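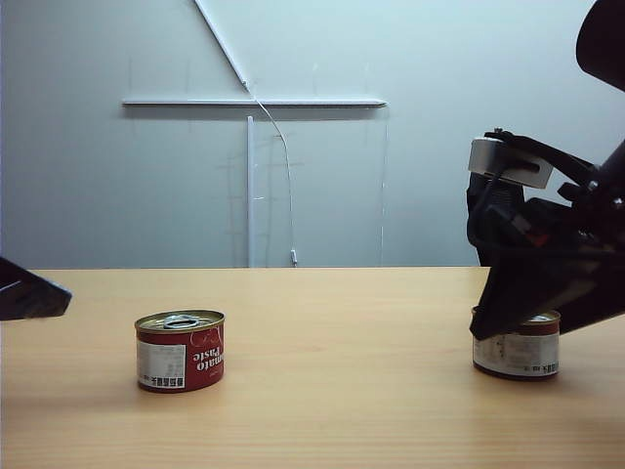 トマトペーストの缶に上下なんてあるのか、とヴェケサ・カシンデさんは言う。あるらしい。少なくとも、食品庫の整理をめぐって今月も紛糾した共同キッチン「ソメロ」では、あることになっている。

発端は、文字が逆さまに見える小さな赤い缶である。プルタブは上、「Tomato Paste」の白い文字は逆立ち。開け口を優先するか、読みやすさを優先するかで利用者の意見が割れ、掲示板への書き込みは412件に達した。昨年5月の「塩は調味料棚か乾物棚か」論争をあっさり抜き、開設以来の最多記録だという。

ロシオ・プーマさんは「開けるときに上なら、そこが上」と譲らない。一方のマルテ・ハーマンさんは、棚に並べたとき首を傾けずに読めることを求め、ラベルを正面に向ける運動まで始めた。賛同者は現在3人。うち1人は、缶詰をほとんど食べないそうだ。

運営側は10月23日、向きは当面自由とし、代わりに棚板の縁へ品名の札を貼ると発表した。札の書体については来週から意見を募る。締め切りは未定。なお、この間もトマト煮込みの会は予定どおり開かれ、缶は向きを問わず使われる。参加費は1,456円、エプロン持参のこと。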